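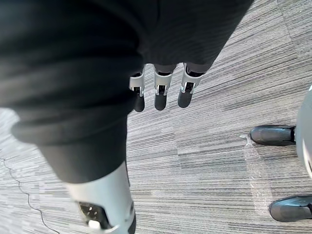 図1　濃いグレーの布地に寄ったしわ

サイト内検索　キーワードを入力　検索

最終更新：3月

地域演習報告書　布製品の修理はなぜ頼まれにくいのか　クラットブリッジ地区の修理店と利用者への聞き取りから

1. 背景

私たちの班は、衣類や椅子の張り地などの布製品が、まだ使える状態でどのように手放されているかを調べた。きっかけは、学生寮の退去時期に集積所に出された衣類と家具を見たことである。袖口が少しほつれたセーターや、縫い目が一か所だけ開いた座布団が、そのまま可燃ごみの袋に入っていた。捨てた人に修理という選択肢がなかったのか、あったが選ばなかったのかを知りたいと考えた。

先行する授業の報告書では、布製品の廃棄は主に回収量の面から扱われていた。回収後の行き先についての記述は多いが、持ち主が修理を検討した段階についてはほとんど書かれていない。今回はその段階に絞った。革製品、靴、カーテンは対象から外した。カーテンは当初含めるつもりだったが、寸法直しの依頼が大半で、破損の修理とは事情が違うと店側から指摘を受けたためである。

2. 調査の方法

調査は、利用者への聞き取りと、修理を受け付けている店への訪問の二つに分けて行った。

利用者への聞き取りは、古着と中古家具を扱う店「フロルニエ（Flornier）」の協力を得て、店の入口の横で実施した。回答者は21人である。質問は、最後に布製品を手放したときの理由、修理を考えたかどうか、考えた場合は何を調べたか、の順に聞いた。一人あたりの時間は短く、買い物の途中の人には途中で切り上げてもらうこともあった。

店への訪問では、アフシン・コルデスタニさんの「ヴァヒディ（Vahidi）洋服修理」と、椅子の張り替えを主にしている「シュトゥゼック（Stuseck）工房」を訪ねた。両店とも、作業の様子を見せてもらったうえで、受付から引き渡しまでの流れを聞いた。料金表は書き写す許可をもらったが、掲載は控えるよう言われたので、本報告書には個別の料金は載せていない。

3. 利用者への聞き取りの結果

手放した理由で最も多かったのは「着なくなった、使わなくなった」で、破れや傷みを第一に挙げた人はそれより少なかった。ただし、話を続けると、着なくなった理由がもともと小さな傷みだったという人がいた。ボタンが取れてしまい、付けるつもりで引き出しに入れたまま二回冬が過ぎた、というような話である。質問票では「着なくなった」に分類したが、分け方として適切だったか班の中で意見が割れた。

修理を考えたと答えた人に、いくらまでなら払うかを聞いたところ、平均は2,430円だった。これは衣類と椅子を区別せずに聞いた額で、あとから見ると質問が粗かった。椅子を思い浮かべて答えた人と、シャツを思い浮かべて答えた人が混ざっている。平均の数字だけを店の料金と比べるのは避けたほうがよい。

金額よりも目立ったのは、どの店に何を持ち込めるのかわからないという声だった。洋服の直しの店にクッションを持って行ってよいのか、張り替えの店は一脚だけでも受けてくれるのか、といった疑問である。電話で聞けば済むことだが、断られるのが気まずいので電話しない、と話した人もいた。インターネットで調べた人は、丈詰めの広告ばかりが出てきて途中でやめたという。

4. 店への訪問

4.1　ヴァヒディ洋服修理

依頼の中心はズボンとスカートの丈、次にファスナーの交換である。ほつれや穴の依頼は季節の変わり目に集まる。コルデスタニさんによれば、穴は小さいうちに持ってきてもらうほど選べる直し方が多いが、実際には広がってから来る人がほとんどだという。

編み物の穴は、周囲の糸が残っているかどうかで手間が大きく変わる。残っていれば編み目を拾ってつなぐことができる。なくなっている場合は似た糸を探すところから始まり、色が合わなければ客に見本を見せて判断してもらう。見本帳には約200色の糸が貼られていて、古いものは光で色が変わっているため、窓際に持って行って糸巻きの実物と見比べていた。

受付で時間がかかるのは説明だという。完全に元どおりになると期待して来る人に、どこまで目立たなくなるかを言葉で伝えるのが難しい。そのため、練習用の端切れに同じ直し方をしたものを手元に置いている。私たちも触らせてもらったが、表からはわかっても、指でなぞると段差がほとんどないものがあった。

4.2　シュトゥゼック工房

椅子の張り替えでは、張り地だけを替える場合と、中の詰め物も替える場合がある。客は張り地の汚れや擦れを見て依頼してくるが、座面のへこみが原因で布に無理な力がかかっていることも多い。布だけを新しくしても同じ場所がまた傷むので、工房では先に手のひらで座面を押して確かめる。

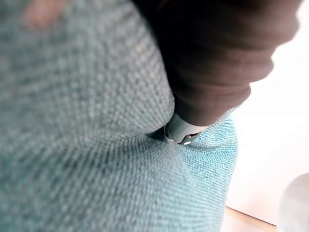 張り地を選ぶ段階では、織り目の粗さが話題になる。粗い織りは表情があって人気だが、爪や金具が引っかかると糸が浮く。浮いた糸は切らずに、針で裏へ引き込むのが基本だと教わった。家で切ってしまってから相談に来る人もいて、その場合は周囲から糸がゆるみ、部分的な手当てでは収まらないことがある。

色については、小さな見本で選ぶと、張ったあとに思ったより明るく見えると言われやすい。工房では見本を椅子の上に置き、昼と夕方の両方で見てから決めるように勧めている。見本の貸し出しもしているが、返却されないことがあり、次の客に見せられず困るとのことだった。

一脚だけの依頼も受けている。ただし布は一定の幅で仕入れるため、余りが出る。余った布は客に渡すか、工房で保管して補修に使う。保管棚には持ち主の名前を書いた札が付いていた。十年以上前の札もあるそうだが、いつ処分してよいか決まりがなく、増え続けている。

5. 考察

聞き取りを始める前、私たちは修理が選ばれない理由を料金だと予想していた。料金を理由に挙げた人は確かにいたが、実際に店の料金を調べた人は少なく、高いだろうという予想で止まっている場合が目立った。店側の話では、見積もりだけなら無料で受けている。この情報が利用者に届いていない。

もう一つは時期の問題である。利用者は傷みが小さいうちは急がず、大きくなってからあきらめる。店は小さいうちに来てほしい。この間をつなぐには、店に行く前の段階で相談できる場があるとよいと考えた。指導教員のマヌーチェフル・タレビ先生からは、相談の場を作ると対応する人の負担が増えるので、まず既存の店の受付内容を一枚にまとめるほうが現実的ではないかという助言を受けた。

そこで、持ち込める品目、見積もりの有無、一点だけの依頼が可能かどうかの3項目を並べた案内の試作を作り、フロルニエのレジ横に置いてもらった。配布期間が短く、効果を述べられるだけの記録はない。店員からは、文字が小さいことと、地図の向きがわかりにくいことを指摘された。地図は駅を上にして描き直した。 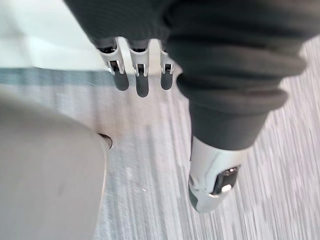 6. 反省点と今後の課題

聞き取りの場所が中古品の店だったため、回答者はもともと再利用に関心のある人に偏っていると思われる。新品だけを買う人や、子育て中で店に寄る時間がない人の話は聞けていない。

質問票の作り方にも問題があった。「布製品」という言葉が広すぎて、回答者ごとに思い浮かべるものが違った。次に行う場合は、衣類と家具で用紙を分け、金額は品目ごとに聞く必要がある。記録は二人一組で取ったが、片方が質問に加わってしまい、メモが抜けた回があった。

案内の試作は、次年度の班に元の編集データを引き継ぐ。掲載店の受付内容は変わることがあるので、印刷の前に必ず各店に確認してほしい。ヴァヒディ洋服修理は昼休みを避け、午後の早い時間に訪ねると話を聞きやすい。

謝辞

聞き取りに応じてくださった皆さま、作業の手を止めて説明してくださったコルデスタニさん、シュトゥゼック工房の皆さま、場所を貸してくださったフロルニエの皆さまに感謝します。

お問い合わせ：地域演習事務室　｜　© 地域演習 布製品班　｜　ページの先頭へ戻る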